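4.2 Who waits for whom

Staff at Gounder (visitor services) handed out cards and small items by hand until January. Now the arm shares the job. We logged 138 handovers over 2 shifts and talked to three of the people who work next to it. Notes were short, typed up the same evening, so quotes are close but not exact.

Main change is pace. Before, staff set thier own rhythm - sort a little, talk to a visitor, sort again. With the arm on, most of them matched it without being told to. Harpreet Landry called it "working on its clock." Zdenka Halilović disagreed, said she mostly ignores it untill it stops. Both had the same training, same hours.

Second change, talk. Less of it between coworkers during desk work. More of it during handovers, oddly, and much of that aimed at the robot ("ok, take it"). We did not code speech in any detail. Should have.

Breaks also moved. Under the old rota people covered for each other, informal, no sheet. The Bistum scheduler wants a named person on the robot at all times, so a coffee is now a booking. Complaints about this outnumber complaints about the arm itself. 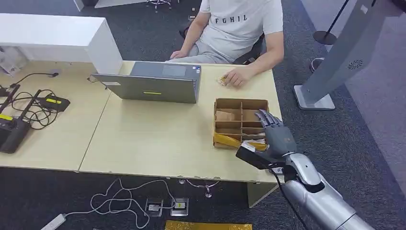
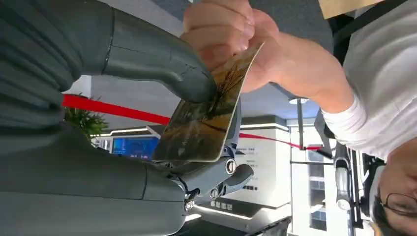 Figure 3. Robot hand and a person in a white short-sleeved top.

Responsibility for a dropped item is still unclear on paper. The job description drawn up by Harvey Desjardins says the operator "releases on contact", nothing about when the robot counts as holding. Staff filled the gap themselves. Usual habit is to keep hold a moment longer than needed, and in the second photo of Figure 3 the card is in both grips at once, fingers on its upper corner and the robot hand clamping the lower part. Landry would let go sooner. Halilović would not, she says a bent card goes down as her mistake and never as the machine's. The written rule should say which of them is right - it has not been updated as of 25th August. Timing of release is taken up again in 4.3.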